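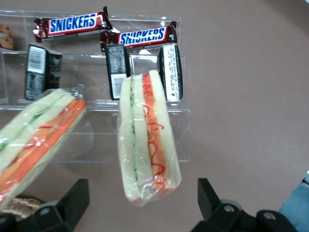
The Return of the Station Kiosk

For most of the last century, a railroad passenger in the Welard district could expect to find a kiosk on every platform. It sold newspapers, coffee, chewing gum and candy bars, and it opened before the first train. By the time the line was modernized, most of these kiosks had closed. Their shutters were painted over, and vending machines took their place.

The district is now seeing a modest revival. Under a program run by the Numeck Transit Authority, 11 kiosks have reopened on the line between Welard and Wike, and further sites are under review. The Authority leases each unit to an independent operator for a fixed monthly rent of $300, with a higher rate of $600 at the two terminal stations.

The units themselves are small. The standard kiosk at Wike measures 79 square feet, including the counter, and must hold a sink, a refrigerator, a coffee machine and all of the stock. Operators are required to keep the service window clear at all times, and goods may be shown only on the counter or on the wall behind it. Tiered stands have proved popular for this reason, as they allow a passenger to see the full range of snacks without stepping out of line.

Trade follows the timetable closely. The busiest period falls between 6:30 and 8:15 in the morning, when coffee accounts for the greater part of sales. Candy and packaged snacks sell best in the late afternoon, particularly at stations serving schools. Newspapers, once the foundation of the business, now occupy a single rack at most locations, although operators report steady demand for the Saturday edition and for puzzle magazines.

The program has its critics. Shopkeepers near Jukus station have argued that the low rents amount to unfair competition, and the Authority has agreed to limit the sale of groceries on that platform. Passenger groups have raised a different concern. They note that several kiosks close at noon, leaving evening travelers with no staffed service of any kind.

The Authority has responded by offering reduced rent to operators who remain open until 8 p.m. Three have accepted the terms so far. Applications for the next group of leases will open in March, and preference will be given to candidates who live within the district.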